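Brick sorting finds a bigger home in Greswood

Anyone who has ever stepped on a stray building brick in bare feet will have some sympathy for the good people of the Farnbridge Toy Library, who have spent much of June sorting a small mountain of them by colour. The library is moving down the road to larger rooms in Greswood, and it was decided (quite cheerfully, by all accounts) that the bricks wouldn't make the trip in the same old jumble.

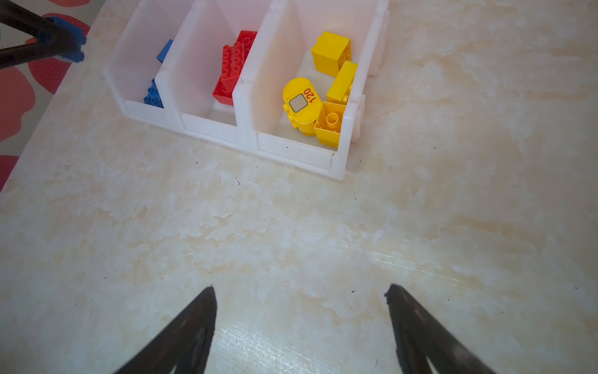 The collection came to 1,508 bricks at the last stocktake, most of them handed on by families in Farnbridge and Parolville whose kids had grown up and moved on to other things. They'll be lent out in 21 kits, and a good many households already have their names down for one, which is lovely to hear.

Sorting is by colour first, with blue, red and yellow each given a compartment of their own, and size is being left for another day – there's only so much fiddling anyone can do before morning tea, after all.

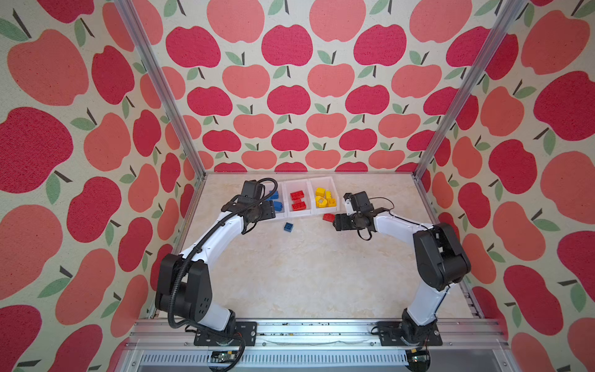
The old system was one deep tub, and borrowers will remember tipping the whole lot onto the rug to find a single blue piece. The new rooms open to members at 10 am on the first day of the July school holidays, and donations of clean bricks in any colour are still very welcome at the Munro Street door.
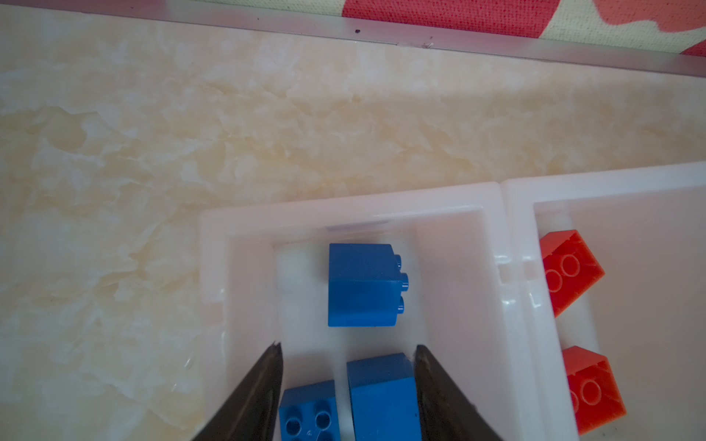
Blue bricks in their compartment of the white sorting tray.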